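Stock and Service Notes

Bowl and saucer sets for the soup course: changes from August

The Benavides dining room moves to a single bowl and saucer set for all soup service from August. Until now the lunch and evening counters have drawn on separate patterns, and the two have been stored, washed and reordered separately. The combined order with Skutar covers 536 bowls and the same number of saucers, with spoons supplied in the same ware.

The pattern is an off-white glazed ceramic with a thin brown line at the rim. The line is repeated on the saucer, so stacks can be sorted by eye on the dish return shelf. Bowls should be checked along the rim for chips before they go back into circulation. Faint gray marks on the glaze are usually metal transfer from flatware and come off with the paste cleaner kept at station 3. A chip does not come off and the piece is withdrawn.

Each setting is made up of one saucer, one bowl and one ceramic spoon. The spoon is laid in the bowl with the handle over the left rim. Steel spoons are not to be used with this pattern.

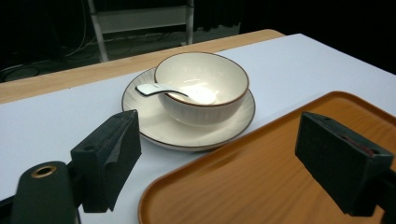 Bowl, saucer and spoon on a white cloth, with the serving tray at lower right.

Trays remain the orange-brown ones with the raised rim. They are set down on the cloth next to the saucer and cleared once the bowl has been placed. Filled bowls travel on the tray without the saucer — the saucer is already on the table. Staff who carry bowl and saucer together will find that the bowl shifts on the turn into the side room.

White cloths stay in use on all tables. The Clerar laundry contract has been renewed on the present terms, and the count now stands at 1,249 cloths across both rooms. Cloths with soup stains go in the separate bag, dry, and are not rinsed first.

Storage is on the lower racks. Bowls are stacked no more than 9 high, and saucers go in the Horkix crates with the dividers left in. Spoons are kept flat in the shallow drawers. The old lunch pattern will be boxed and moved to the basement store, and requests to borrow it for private functions go through the stockroom desk as before.

Breakages are entered on the sheet by the dish return, one line per piece, with bowls and saucers listed separately.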